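3.2 설문을 돌리면서 알게 된 것들

앞 절에서 조례의 역사를 길게 늘어놓았으니 이제 제가 직접 발로 뛴 부분으로 넘어가 보겠습니다. 저는 동물원 이동 전시 금지 조례가 주민들 사이에서 어떻게 받아들여지는지 궁금했고, 그래서 Inley와 Foltlow 두 지역에 우편 설문지를 900부 보냈습니다. 돌아온 것은 504부였는데, 솔직한 마음으로는 200부만 와도 춤을 추려고 했거든요! (지도해 주신 분들은 제 기대가 너무 낮다고 하셨습니다.)

문항은 단순하게 잡았습니다. 야생동물을 트럭에 실어 쇼핑센터나 학교로 데려가는 행사를 본 적이 있는지, 그런 행사를 법으로 막는 데 찬성하는지, 찬성한다면 벌금은 어느 정도가 적당한지를 물었습니다. 마지막 문항이 제일 골치 아팠습니다. 금액을 적으라고 빈칸을 드렸더니 숫자 대신 긴 편지를 써 주신 분들이 꽤 계셨고, 저는 그 편지를 읽느라 11월 한 달을 거의 다 보냈습니다. 그래도 읽기를 잘했다고 생각합니다. 찬성 쪽에 표시해 놓고도 "파충류는 괜찮지 않나요?"라고 덧붙인 분이 여럿이라, 찬반만 세었다면 이 망설임을 통째로 놓쳤을 테니까요.

두 지역의 차이도 흥미로웠습니다. Inley는 조례가 먼저 통과된 곳이라 응답자들이 이미 끝난 일처럼 말하는 경향이 있었고, Foltlow에서는 아직 심의 중이어서 그런지 말투부터 뜨거웠습니다. 특히 집에서 반려동물을 기르는 응답자들이 운송 시간 제한 조항에 관심이 많았는데, 이 부분은 4장에서 따로 다루겠습니다.
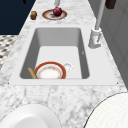

그림 3. 대리석 무늬 상판의 싱크대와 그 안에 놓인 접시 (컴퓨터 렌더링).

면접 조사는 설문에 응한 분들 가운데 추가 대화에 동의한 분들을 상대로 했습니다. 대부분 댁으로 찾아갔고, 한 분당 한 시간쯤 잡았지만 지켜진 적은 별로 없습니다. 이야기가 고래 쇼에서 서커스 코끼리로, 다시 어린 시절 마당의 닭으로 흘러가면 끊기가 참 어렵더군요. 저는 녹취록을 만든 뒤 '고통', '교육', '생계', 이렇게 세 갈래로 코드를 붙였습니다. 생계 코드는 처음에는 없었는데, Tully의 이동 전시 업체에서 일했던 분을 만나고 나서 뒤늦게 추가한 것입니다. 그 바람에 앞서 끝낸 녹취록을 전부 다시 읽어야 했습니다.

한계도 적어 두겠습니다. 회신한 분들은 애초에 동물 문제에 관심이 있는 분들일 가능성이 높고, 제 표본에는 젊은 세입자가 적습니다. Bundoren에서도 같은 조사를 하고 싶어서 대략 500부를 더 인쇄해 두었지만, 그쪽 의회가 심의 일정을 미루는 바람에 아직 상자째 제 연구실에 쌓여 있습니다. 언젠가 부치게 되면 이번에는 벌금 문항에 보기를 달아 둘 생각입니다.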